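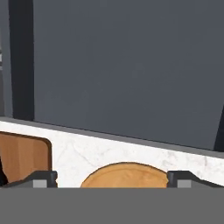
Category: Features / Robotics

Jolthorpe opened its doors on Mar 12, 2024, and by mid-morning the queue for the kitchen simulator ran past the coat racks. Visitors got 15 minutes each at the desk. The kitchen exists only in software – a pale marble counter, a dark grey wall, a few wooden things to reach for – and the arm working in it belongs to a program called Vornura.

Mavis Ostrowski has run the simulation group for 4 years. She spent most of the day beside the monitor with a cup of tea she kept putting down and losing. The view on the screen came from just above the gripper, looking out between its two dark fingers.

"People ask to see it from across the room," she said. "We can do that, but this is the angle the software learns from, so it's the one we show."

Getting both fingers around something curved is harder than it looks. Come in too far to one side and a finger bumps the rim before the other is anywhere near it. Tetteh Atinga, who wrote the contact model, had visitors try it by hand with a game controller. Most needed several goes. A retired cabinetmaker managed it on his second, then wanted to argue about the colour of the timber.

Upstairs, Juniper Kincaid gave a 20-minute talk on moving a trained program from the simulator to a real bench. The group expects to start that work in August. She was frank about friction, which the software still models poorly, and about lighting, which she thinks will be the bigger problem.

Tours finished at four. Ostrowski was still at the desk, resetting the kitchen for a school group that had missed its bus.

Contact us | © 2024 Flarnilum Magazine | Back to top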